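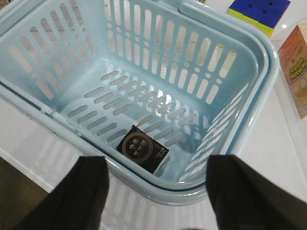 Robot Learning, Unit 6
Learning to pick from a few demonstrations: the wrist view
Handout for the lecture on Tue 13 September
Joelle Salameh

Reading before the lecture: sections 1 to 3 of the Paltov report. The rest can wait until the practical.

6.1 The problem

We want an arm to take a named item from a table and put it in a shopping basket, or take it out again. The items change from run to run, and so does the position of the basket. We do not have a model of the items, and we do not want to write one for each new box of tea or pack of cards.

The method in this unit is imitation. A person drives the arm through the task, we record what the cameras saw and what the arm did, and we train a network to give the same actions when it sees similar pictures. This is called behaviour cloning. You met the simple form in Unit 4, where the network gives one action for each picture. It worked on the pushing task and did badly on the peg task. Make sure you can say why before going on.

6.2 The data

The Paltov set has 1,769 demonstrations of basket tasks, all done on one table with one arm. Each demonstration holds:

the wrist camera pictures
the pictures from a fixed camera facing the table
the joint angles and the gripper opening
one line of text giving the task, for instance "put the black box in the basket"

We hold back 400 demonstrations for testing. Do not split by picture. Two neighbouring pictures from the same demonstration are almost the same, and if one lands in training and the other in testing your test error will look far too good. Three groups did this last year. Split by demonstration, and keep demonstrations with the same basket position together.

The operators were told to work at a steady speed and not to stop in mid-air while thinking. Long pauses are a problem for cloning. If the data has many pictures where the arm is still, the network learns that staying still is a good answer, and it can get stuck there. We cut pauses longer than one second. The cut is done by the Hakim script, which also checks that the clocks agree.

6.3 What the wrist camera gives you

The fixed camera sees the whole table but sees each item small, and the basket wall can hide anything lying on the floor of the basket. The wrist camera moves with the gripper. When the hand is over the basket it looks down inside, and the item gets larger as the hand gets nearer.

In the picture for this unit the flat black box lies at a slight angle on the floor of the blue basket, and both fingers show at the bottom edge. Three things are worth taking from a view like it.

First, the target and the fingers are visible together. The network can learn the offset between them straight from the pixels. A small error in the camera calibration then matters much less, as the fingers are shifted in the picture by the same error.

Second, the angle of the item can be read. For a flat rectangular box the direction of the long edges tells you how to turn the wrist. A square item gives you two equally good answers, and we will come back to that in 6.5.

Third, there is a lot in view that has nothing to do with the grasp. The slots in the basket let the white table show through as bright patches, and the glossy table top gives a reflection below the near rim. A puzzle cube and an orange and cream product box stand outside the basket. The network has to learn which of these to ignore, and it can only learn that if they change between demonstrations while the correct action stays the same. If the cube were always beside the basket, a network could use it as a landmark and you would not find out until somebody moved it.

The weak point of the wrist view is memory. Once the hand turns away, the basket may be out of view. The network must either remember where it was or use the fixed camera.

6.4 The method: predicting short runs of actions

The network takes the two current pictures, the joint angles and the task text. Each picture goes through its own encoder. We do not share weights between the two encoders, as the views are very different in scale. The outputs are joined and passed to a transformer, which gives the next 54 actions in one go.

We do not carry out all of them. The arm follows the first part of the run, then takes new pictures and predicts again. There are two reasons for predicting more than we use.

a. A long run must hang together. The network cannot change its mind at every step about which side to approach from.

b. Errors build up more slowly. In single-step cloning each small mistake takes the arm somewhere slightly outside the training data, where the next mistake is larger. With fewer decisions there are fewer chances for this to happen.

The cost is that the arm is blind to changes while it follows a run. If the item slips, nothing is done until the next prediction. How many actions to carry out before looking again is a setting you will choose in the practical.

Training uses the absolute error between predicted and recorded actions. Squared error was tried and gave slower, softer gripper closing. The gripper value is scaled so that it counts as much as one arm joint.

6.5 When there is more than one right answer

Suppose half the operators pick up a box from its left end and half from its right end. A network trained to give one answer is pulled towards the middle of the two, and the middle may be a poor place to close the fingers. With basket tasks the same thing happens on the approach: some people bring the hand in over the near rim and others come in from the side. The average of those two paths may run into a corner of the basket.

The Dillel version deals with this by adding a small hidden variable, which stands for the style of the demonstration. In training it is worked out from the recorded actions. At run time it is set to zero, so the arm always uses one style. Please work through the loss on paper. It has two terms, and the weight on the second one matters more than most people expect.

6.6 Results to discuss

The report compares four set-ups: fixed camera only, wrist camera only, both cameras with single actions, and both cameras with runs of actions. They were scored over 3,029 trials in total. The last set-up did best on every task. Wrist only came second when the item was already in the basket and last when the item was on the open table, where the hand often started with nothing useful in view.

Look closely at the failures with thin items. A thin item flat on the basket floor leaves very little height for the fingers to grip, and the slots give the tips something to catch on. The report counts a catch as a failure even if the item comes out afterwards. Do you agree with that rule? Would the order of the four set-ups change under a looser one?

Note also that all trials were run under the same bright lamps. The report says nothing about other lighting, so neither should you when you write it up.

6.7 Practical

Work in pairs on the Stetar machine. The trained weights are in the shared folder, so you only need to train the last part yourselves.

1. Run the trained network on ten held-back demonstrations and plot predicted against recorded gripper opening.
2. Cover the fixed camera input with zeros and repeat. Then do the same with the wrist input.
3. Change the number of actions carried out before each new prediction. Try at least four values.
4. Find one demonstration where the prediction is clearly wrong. Save the wrist picture from just before the error and write a short paragraph on what may have misled the network.

For step 4, say what you can see and keep it apart from what you think the network used. A bright patch near the target is something you can see. That the network followed the bright patch is a guess, and you need a test for it, such as painting the patch out and running the picture again.

Hand in the plots and no more than two pages of text. Write-ups are due in the first week of November. Questions about the Hakim script should go to me, as the teaching assistants do not have access to it.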